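Forum > Youth Groups > Leaders' Corner > Camp kitchen and stores

Last updated: March, 6 pm

Plates for summer camp – who brings them?

marar_leader
We have 100 going to Sededden this year and the site has no crockery. Do we ask every family to send a plate, or buy a set for the stores?

griteck2968
Ask the families. We did the bulk buy and half of it was lost after two camps.

stores_tent
Disagree. Send a kit list and you get 5 who forget and one who brings a paper plate. Buy a set and keep it in one box.

griteck2968
And who washes them all? If it's your own plate you wash your own plate.

stores_tent
A patrol rota. It worked for us at Briment.

marar_leader
The younger ones would need something they can recognise. Names in pen wash off by the second day.

briment_cubs
Put a picture on each plate. Ours are six and up and they know a bear faster than a name. I wouldn't take china to a field though.

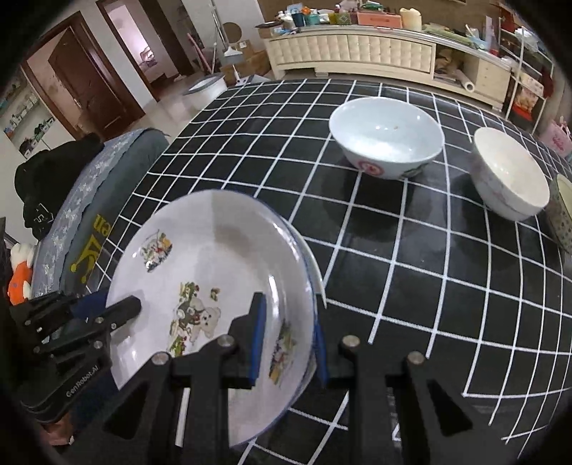
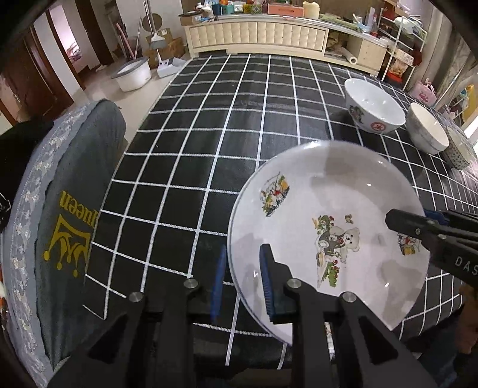
Bear and leaf designs on white plates with a blue rim

Comments

tentpeg: Enamel for us. It chips but it lasts.

sededden_local: Check the site for hot water first. The block by the gate only has cold.

marar_leader: Thanks, will ring them. Leaning towards families bringing their own.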